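The tea buyer who came home to Galville

She had been up since before six and was on her third pot when we sat down. "Smell that," she said, pushing a cup at me before I had my coat off. "It's like a peach that spent the night in a campfire!"

The shop opened in August on the main street of Galville, and I've been back more times than I'll admit here. Tastings happen at a long live-edge table, and on Friday evenings the seats go fast.

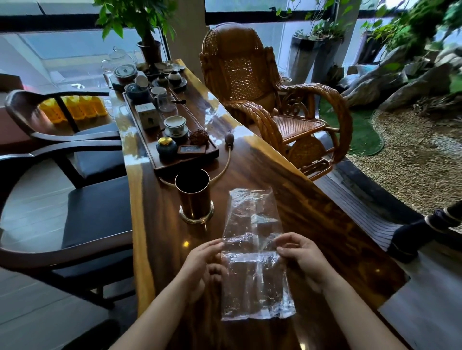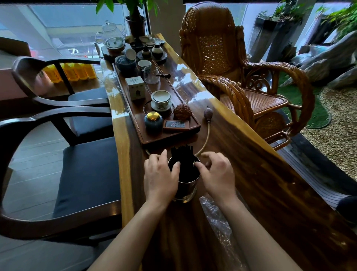
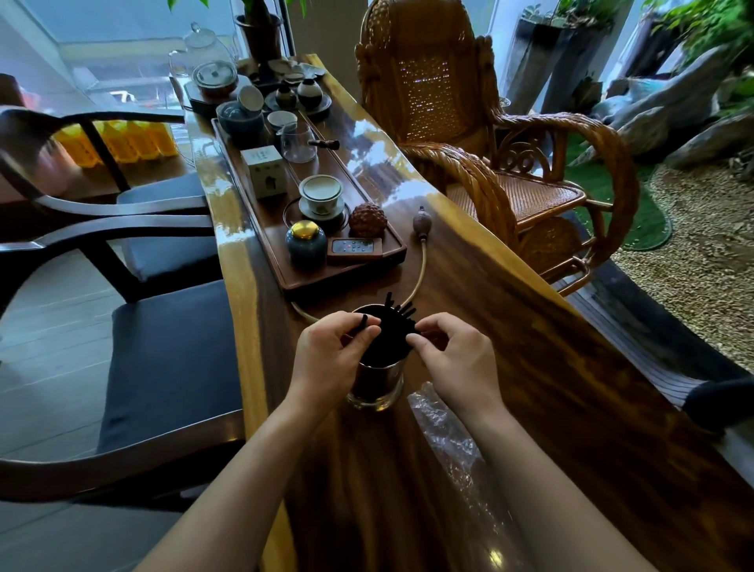 The tasting table in Galville.

From spreadsheets to leaves

For years she bought packaging for a grocery chain in Nitovberg. Tea was what she drank at her desk, out of a bag, usually forgotten. Then a coworker brought in a roasted oolong. "I drank it and I just stopped typing," she said. "I was 61 years old and I'd never tasted tea before. Not really."

She started a notebook that night. It now holds 562 entries, each with a score and a few words, and some of them made me laugh out loud. One black tea from the Memon hills got "wet barn, in a good way." A pricey green got "lawn."

What beginners should try

I expected a lecture on water temperature, and she does care about it (she gets pretty worked up about boiling water on green tea). But her first piece of advice was to buy small. "Get an ounce of six different things. Drink them all week. You'll know which one you keep reaching for."

Mine was the Drivik white, which tastes a little like melon and hay. She thinks I let it steep too long. "Two minutes," she said, "then taste it. If it's boring, give it one more."

She's hoping to add a Sunday morning class this winter, and I've already asked to be on the list.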